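Fitted sheet keeps popping off at the corners, new mattress

Home and Household > Bedding and Linens
Page 1 of 1

pinecone_dre
We bought a new mattress in January and none of our old fitted sheets stay on. The mattress is deeper than the last one. I get all four corners down, and by the second night the one at the head on my side has come up and is under my shoulder. I have tried turning the sheet the other way in case I had it sideways. Same result. I don't want to spend a lot, and I would like to keep the sheets I have if there is a way to do it. What do people use?

marl_and_moss
How deep is the mattress? Measure from the bottom seam to the top, with any topper on it. Most of the standard sheets at the big stores are cut for a mattress a good deal thinner than what they sell now. If yours is over what it says on the tag, no clip is going to fix it for long.

pinecone_dre
14 inches with the topper. The tag on the sheets says up to 12. So I guess that's the answer, but the two at the foot stay on fine.

Tollgate70
The foot stays on because nobody is sitting up against it reading. All the pull is at the head end. Get sheet suspenders, the kind that run under the mattress from corner to corner in an X. I have used the same set from Fanier for six years. You have to lift the mattress once to put them on and then leave them there.

marl_and_moss
I had those and threw them out. The clips left marks in the hem and one of them tore through. They also make washing day twice as long. Two inches short is two inches short. Buy a deep pocket sheet.

Tollgate70
They tear through if you clip the elastic. Clip the flat part above it.

marl_and_moss
I clipped the flat part. 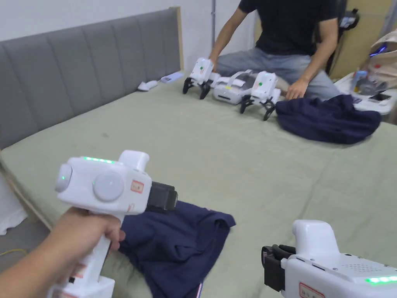

Kestcombe, 28 February 2022
Signing off from home with my own results, as I had the same problem all winter. I am the one who asked about the Dotau sheets in the other thread. I went with the sage green and have had it on for three weeks. It is a deep pocket sheet with elastic all the way around the hem. My old ones only had elastic at the corners and I think that was most of the trouble. It has been washed three times and still goes on without a fight. The color is grayer in the evening than it was on their website, but it goes fine with a gray headboard. I would buy it again.
Eglė Raudsepp

pinecone_dre
Thank you Eglė. Elastic all the way around is something I never looked at. I just checked and mine are corners only, every one of them.

hob_nailed
Be careful with "deep pocket" on the package. There is no rule about what it means. I have one that says deep pocket and it's 13 inches. Look for the number. Also wash cotton before you decide if it fits, and take off an inch for shrinkage when you're shopping.

quillback
You can add elastic yourself. Quarter inch, stretch it while you sew, zigzag stitch right on the hem. It took me an evening for two queen sheets and cost less than lunch. It won't give you more depth but it grabs better underneath.

Tollgate70
That's a lot of work to avoid four clips.

quillback
I like sewing.

hob_nailed
One more thing on thread count, as it always comes up in these. The 1,000 count sheets are heavier and slicker and in my experience they slide off worse. I have a plain Butkienė percale that has stayed put longer than anything I paid more for.

marl_and_moss
Agree on percale. I don't agree that the weight matters. My sateen set stays on and it's the heaviest thing in the closet. It's the pocket.

Eglė Raudsepp
Mine is percale too, I forgot to put that. Dotau lists it for mattresses up to 16 inches. Ours is 13 and there is enough left over to tuck well under.

pinecone_dre
Okay, 16 should cover me even if it shrinks some. I'm going to order one and sew elastic onto one of the old ones to see which I like. I'll skip the suspenders for now, sorry Tollgate.

Tollgate70
Your shoulder.

bramblewick_j
Does anyone know if the Dotau ones come in a split king? I could only find queen and full.

marl_and_moss
Better to start a new thread for split king, it's a whole other set of problems.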